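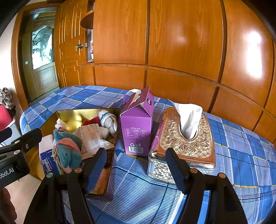
Re the spare room clear out, I did get to the bed stuff last night, sorry for slow answer. Tried your three piles idea and gave up, everything small goes in a tin now and I sort the tin on Sunday. The gold-lined one works fine for that, lid off on the bedspread, already has the Tempo tissues in it, the rolled up white knit thing with the teal stripes, something red, wrappers I still need to pull out. Tall purple carton is next to it. That one is torn open at the top so it goes out with the recycling, not in the Avent box. Tissue box stays, I like it.

Tape: still have most of a roll. Don't buy more.

Other boxes, so we dont do it twice -
Histel box: winter knits, socks, scarves
Avent box: cards, letters, the Chien catalogs from March
third one: no label yet, cables mostly

Anybody on the list want the catalogs? Free, pick up only. Otherwise they go.

Will look at the closet shelf tomorrow if teh hall is clear by then.

On May 15, 2020, the Flullata house swap list wrote:
> Hi all, quick one. Storage unit 1651 is ours till the end of the
> month, gate code is 3178, please dont post it anywhere else.
> Limit is 50 lbs a box or the cart tips.
> For whoever has the spare room: how far along is the bed? Last I
> looked you couldn't see the plaid. My advice is three piles, keep,
> give, trash, and no "maybe" pile.
> Also do we need more tape? I'm near the store Saturday.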